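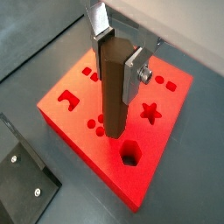
FOR IMMEDIATE RELEASE

Volel Brings Back the Shape Sorter, and Makes It Harder Than It Looks

POLVILLE - Volel, the small toy workshop on Hauser Street, will begin selling its new shape-sorting board this June. It is called the Trirham. It is red. It comes with a set of pegs and, in the opinion of several adults who tried it at the workshop, a certain amount of attitude.

The Trirham takes a toy that most people remember as a box with a round hole and a square hole, and gives it a wider vocabulary. There is a hexagon. There is a star. There is an oval, a big circle, and a spot where three little round holes sit together in a triangle, waiting for someone to try one fat peg and be disappointed.

"People tell me a shape sorter is for babies," said Annelies Steiner, who founded Volel and designed the board. "Then I hand them the hexagon. They get it over the hole, they push, and it stops. They have the right peg and the right hole, and they're one small turn off. I have watched a dentist get quite upset."

The hexagonal peg is dark brown, long and narrow, with flat faces and edges you can feel with a thumb. Steiner went through 30 versions of it before she was happy. Earlier ones were too short to hold well, and one was so snug that it went into a test board over the winter and is still there. That board now props open the workshop door.

Volel suggests the Trirham for children who have finished with the simple sorters and for anyone older who believes they have. It works best on a flat table with the board turned at an angle, so the player has to look at each hole before deciding what it is. Players who prefer the board dead straight are welcome to play it that way. Steiner calls this "the vacation setting."

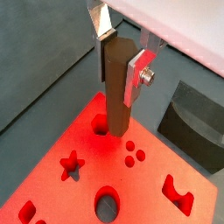
How It Plays

The rules fit on a card, and the card is mostly blank. Pick up a peg. Find where it goes. Put it there. If it does not go, turn it a little and try again before blaming the manufacturer.

Two players can take turns, passing the board back and forth. A harder game, invented by Steiner's nephews and printed on the back of the card with their permission, has one player name a shape while the other finds the hole by touch with eyes shut. The notched one causes most of the arguments. It looks like a crown from one side and like a mistake from the other, and Volel has had letters about it already, which is impressive for a toy that is not yet on sale.

"I was asked to take that one out," Steiner said. "It was a polite request. I kept it in."
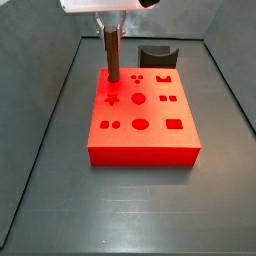
The hexagonal peg at its corner of the Trirham board, beside the three small round holes.

The first run will be 200 boards. Each comes in a plain carton with the pegs, the card, and a cotton bag for the pegs, which Volel expects to be lost by the second week. Replacement pegs can be ordered one at a time. The workshop has already set aside extra hexagons, having met children before.

Orders placed through the Volel shop will leave the workshop within 48 hours. Stores that would like to stock the Trirham can order in cartons of 10. A display board is included with the first carton, and Volel recommends keeping it near the register, where the person waiting to pay can be humbled in comfort.

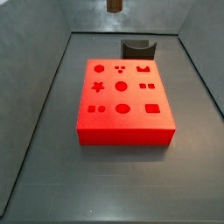
Steiner spent longer on the layout than on any single shape. She wanted neighbors that would tempt a player into the wrong choice without being unfair about it. The result is three rows of three, with the large circle in the middle and the star right next to it. Several spots ask for more than one peg, including the two small squares that sit side by side and the small square that has a small circle for company. Steiner says the last pairing has been responsible for more muttering than the star, and she seems pleased about it.

The public can try the Trirham at an open workshop in Polville on Saturday, starting in the early afternoon. Boards will be out on the long tables and there will be coffee. Parents are asked to let their children have a turn.

About Volel

Volel designs and sells tabletop toys and puzzles from its workshop in Polville. Its earlier products include a stacking set, a marble track, and a wooden duck that was meant to roll in a straight line and has its admirers anyway.

Press Contact

Annelies Steiner, Volel, Hauser Street, Polville. Review boards are available on request. Please send back all the pegs.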